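Dia de portas abertas na Brasen: galeria da visita à oficina de desmontagem

Início > Notícias > Galerias > Visitas

Texto: Gediminas Sproģis
Publicado a 31 de dezembro de 2020
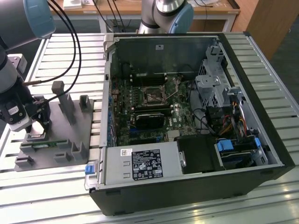
A Brasen abriu a oficina de Grirnidov ao público em julho, durante uma tarde, e só agora houve tempo para pôr a galeria em ordem. Vieram 360 pessoas ao longo do dia, contando com a sessão da manhã reservada às escolas. Para a parte da robótica formaram-se grupos de 17, que era o que cabia atrás da linha amarela sem que os da última fila ficassem a olhar para as costas dos outros.

O edifício é de 1962 e foi durante muito tempo uma oficina de reparação de rádios. Ainda se vê isso nas janelas altas e no chão do corredor. A Brasen ocupa a ala do rés do chão e trabalha ali na recuperação de peças de computadores fora de uso: memórias, placas gráficas, discos, fontes de alimentação. Uma parte segue para novas máquinas, outra para quem separa os metais. A visita passou pela receção do material, pela bancada dos robôs, pela sala de testes e pelo armazém, por esta ordem.

Segue o resumo de cada etapa, com as perguntas que mais se repetiram.

A bancada dos robôs

Foi a paragem mais demorada. Na fotografia da galeria está um computador de torre preto, deitado de lado e já sem o painel, sobre uma bancada de perfis de alumínio. À esquerda fica a placa de fixação cinzenta, com uma placa verde comprida pousada numa das ranhuras e a pinça do braço mesmo por cima.

Takeshi Oshima conduziu a demonstração. Trabalha na Brasen desde a abertura da oficina e foi ele quem escreveu a maior parte das rotinas de manipulação. Começou por explicar o que o público ia ver: pegar em peças de memória, deslocá-las e pousá-las numa posição conhecida. É um gesto curto. Uma pessoa com prática fá-lo sem pensar, e foi por aí que Oshima começou.

- Um módulo de memória é fino, escorrega e não gosta de ser dobrado - disse ao primeiro grupo. - Se a pinça aperta pouco, cai. Se aperta fora do sítio, risca os contactos e a peça deixa de ter interesse para nós.

Os contactos dourados, ao longo de um dos bordos, são a parte que se tenta não tocar. A pinça tem de segurar pelos lados ou pela zona sem contactos, conforme a orientação em que a peça se encontra. Oshima passou um módulo avariado de mão em mão para que todos percebessem a espessura. Voltou com muitas dedadas.

Porque é que a placa de fixação tem ranhuras

Esta pergunta apareceu em quase todos os grupos. A resposta é que o braço precisa de um ponto de referência. Dentro da caixa do computador cada fabricante arruma as coisas à sua maneira, e mesmo duas torres do mesmo modelo podem chegar com os cabos em posições diferentes. Na placa de fixação a posição das ranhuras é sempre igual. A peça que ali está pode ser agarrada, largada e agarrada outra vez com outra orientação.

Os suportes foram desenhados na oficina. Segundo Oshima, as primeiras versões eram demasiado justas e a peça ficava presa; as seguintes tinham folga a mais e a peça tombava. A medida atual foi encontrada à oitava tentativa, e as 8 versões estavam em cima de uma mesa à entrada, numeradas a marcador. Várias crianças preferiram essa mesa à demonstração.

O interior do computador

Muitos visitantes nunca tinham visto um computador aberto. Antes de falar de robôs foi preciso, em todos os grupos, dizer o que era o quê. A placa-mãe ocupa o centro da caixa. O processador já não está lá: o encaixe quadrado, com a sua armação metálica e a alavanca, aparece vazio. As ranhuras pretas ao lado são as da memória. A fonte de alimentação é o bloco prateado grande, com a etiqueta preta das especificações.

Um senhor que trabalhou em reparações apontou para as patilhas azuis junto ao disco e disse que no tempo dele era tudo com parafusos. Tem razão. As patilhas de plástico facilitam a vida a quem desmonta à mão. Para uma pinça de dois dedos são menos simpáticas: é preciso apertar dos dois lados e puxar ao mesmo tempo, com uma força que varia de caixa para caixa.

Os cabos

Oshima dedicou uns minutos aos cabos, e com razão. São a maior dificuldade do trabalho. Uma placa rígida tem uma forma e mantém-na. Um feixe de fios de alimentação, laranja, amarelos e vermelhos, muda de forma sempre que se lhe toca e tapa o que está por baixo. Na Brasen os cabos continuam a ser desligados à mão na maior parte dos casos. Perguntaram-lhe quando é que os robôs o farão sozinhos. Respondeu que não dava datas.

A segunda pergunta mais ouvida foi sobre empregos. Oshima disse que a oficina tem hoje mais gente do que quando começou e que o trabalho mudou: menos horas a desmontar, mais horas a testar e a classificar. Houve quem não ficasse convencido e a conversa continuou no corredor.

Dois braços

Há um segundo braço atrás da caixa do computador, com segmentos prateados e a tampa azul-clara. A ideia de ter dois é a mesma de ter duas mãos: um segura enquanto o outro tira. Oshima descreveu como os movimentos são planeados para que os braços não ocupem o mesmo espaço. Quando essa distância fica abaixo do limite definido, param ambos. Para os mais novos chegou a comparação com duas pessoas a cozinhar na mesma bancada.

As juntas permitem ao braço chegar à mesma peça por vários lados. Na prática usam-se poucos. A aproximação por cima é a mais comum, por ser a que encontra menos obstáculos numa caixa deitada. É também a razão pela qual as torres são trabalhadas de lado, com a abertura virada para cima.

A receção do material

O percurso começava aqui, embora as pessoas se lembrem mais do resto. Os computadores chegam em paletes, vindos sobretudo de empresas e de escolas. Cada um recebe um número e é pesado. Os discos são registados à parte, e a eliminação dos dados é feita antes de qualquer outra coisa. A equipa mostrou o livro de entradas e o programa de registo, que se chama Etell e foi feito em casa. É um programa sem beleza nenhuma, com campos cinzentos e atalhos de teclado que só quem lá trabalha conhece, mas encontra qualquer peça em segundos.

Uma professora perguntou se a escola podia entregar material diretamente. Pode. Basta marcar antes e trazer uma lista simples do que vem. Monitores antigos, dos de tubo, não são aceites.

A sala de testes

Depois de retirada, cada memória é ensaiada. As que passam levam uma etiqueta verde, as que falham vão para a separação de metais. Entrou um grupo de cada vez, e sem mochilas, para não haver encontrões nos equipamentos. As bancadas de teste foram montadas com a ajuda da Kawaguchi, uma pequena empresa da região que fornece também os tapetes antiestáticos.

Na sala de testes fez-se uma pequena competição entre visitantes: encaixar um módulo de memória numa placa-mãe velha, do lado certo, à primeira. O entalhe não está a meio, e quem não repara nisso tenta ao contrário. Metade das pessoas tentou ao contrário.

O armazém

A última paragem foi curta. Prateleiras até ao teto, caixas com etiquetas, um corredor central onde passa o porta-paletes. O que houve de mais comentado foi uma caixa de teclados antigos, que alguns quiseram comprar. Não estavam à venda no dia, mas ficou anotado quem pediu.

Perguntas que ficaram por responder

No fim da tarde recolheram-se as perguntas escritas em papel. Ficam as respostas a algumas.

Quanto custa um braço destes? Depende muito do modelo e da pinça, e a Brasen não divulga os preços que pagou.

O robô sabe que peça está a agarrar? Recebe a posição e o tipo de peça antes de começar. Se a peça não for a esperada, o operador interrompe.

Trabalha durante a noite? Não. Há sempre alguém na sala quando os braços estão ligados.

Também desmontam portáteis? À mão, sim. Na bancada dos robôs ainda não. São mais finos, têm mais cola e os parafusos são minúsculos.

Pode fazer-se um estágio? Sim, para alunos do último ano do ensino profissional. Os pedidos são feitos através da escola.

Informações práticas

As visitas de grupo fazem-se por marcação, com calçado fechado. A oficina fica no rés do chão e tem acesso sem degraus pela porta lateral. É permitido fotografar na zona da bancada e no armazém, mas não na receção do material, por causa dos dados dos clientes.

Quem esteve presente e tirou fotografias pode enviá-las para a receção da Brasen, com o nome que quer ver na legenda. Serão acrescentadas a esta página à medida que chegarem.

Voltar às galerias | Próxima galeria | Contactos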